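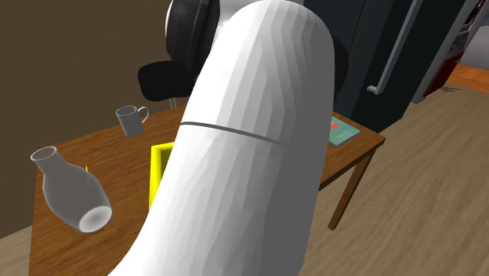
1. 시작 전 준비물

나무 식탁 오일 다시 먹이기. 작년에 한 번 올렸는데 댓글로 순서 물어보는 분이 많아서 다시 정리함. 급하게 쓰는 거라 말 짧은 건 양해를.

- 사포 180방, 400방 (240은 있으면 좋고 없어도 됨)
- 하드왁스 오일. 나는 Irkis 무광 씀. 작은 통이면 4인용 상판 두 번 바르고 남음
- 면 헝겊 여러 장. 안 입는 티셔츠 잘라도 됨
- 니트릴 장갑, 마스크
- 진공청소기, 젖은 걸레

Plandex 매장에서 한꺼번에 사면 편한데 헝겊은 비쌈. 사지 마세요.

2. 상판 비우고 닦기

위에 있는 거 싹 내리고 주방세제 아주 묽게 타서 닦는다. 물 흥건하게 붓지 말것. 결 따라 닦고 마른 걸레로 바로 한 번 더. 그리고 완전히 마를 때까지 둔다. 저녁에 닦고 다음날 아침에 시작하는 게 제일 속 편함.

컵 자국 하얗게 뜬 건 이 단계에서 안 없어져도 괜찮음. 사포에서 대부분 빠진다.

3. 사포질

180방부터. 무조건 결 방향. 원 그리면서 문지르면 오일 바른 다음에 자국이 다 올라온다. 처음에 그거 모르고 했다가 전부 다시 했음...

힘은 빼고. 모서리는 두세 번만 지나가면 충분하고 더 하면 둥글어짐. 손바닥으로 쓸어봐서 걸리는 데 없으면 400방으로 넘어간다. 끝나면 청소기로 빨고 살짝 젖은 걸레로 먼지 닦기. 먼지 남은 채로 오일 바르면 까끌까끌해져요.

무늬목 상판이면 180방 건너뛰세요. 금방 뚫림.

4. 오일 바르기

통 흔들지 말고 막대로 바닥까지 저어준다. 헝겊에 조금 덜어서 얇게, 진짜 얇게. 긴 방향으로 쭉쭉. 20분 뒤에 깨끗한 헝겊으로 남은 오일 전부 닦아내기. 끈적한 데가 있으면 안 닦인 거임.

8시간 말리고 한 번 더. 습한 날은 더 걸린다. 나는 9월에 했는데 창문 열어두니까 딱 좋았음.

결이 진한 나무는 오일 먹으면 색 차이가 더 확 올라오니까 안 보이는 아랫면에 먼저 테스트하세요. 진해지는 게 싫으면 내추럴 화이트 계열로. Fung-ping Man 님이 댓글로 알려주신 방법인데 밝은 나무에는 이게 낫더라구요.

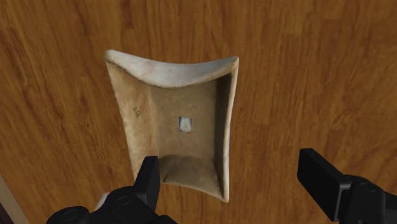

나뭇결 위에 놓인 크림색 도자기 접시

5. 다 바르고 나서

하루는 아무것도 올리지 말기. 가벼운 그릇은 이틀째부터, 뜨거운 냄비는 일주일 지나고 받침 깔고. 바닥 거친 도자기는 끌지 말고 들어서 옮긴다. 밑에 펠트 붙여두면 더 좋음. 동그란 거 65개 든 거 한 봉지 사두면 의자 다리까지 다 붙이고도 남아요.

6. 헝겊 버릴 때 (중요!!)

오일 묻은 헝겊 뭉쳐서 쓰레기통에 넣으면 안됨. 저절로 불 붙을 수 있음. 물에 푹 적셔서 비닐에 밀봉해 버리거나, 밖에서 한 장씩 펼쳐 바싹 말린 다음 버리기.

자주 묻는 거

얼마나 자주? 매일 쓰는 식탁이면 일 년에 한 번. 물 떨어뜨렸을 때 방울 안 맺히고 스며들면 할 때 된 거에요.

바니시 칠한 상판도 되나요? 안 됨. 칠을 다 벗겨야 오일이 먹는다.

의자 편은 수요일에 올릴게요.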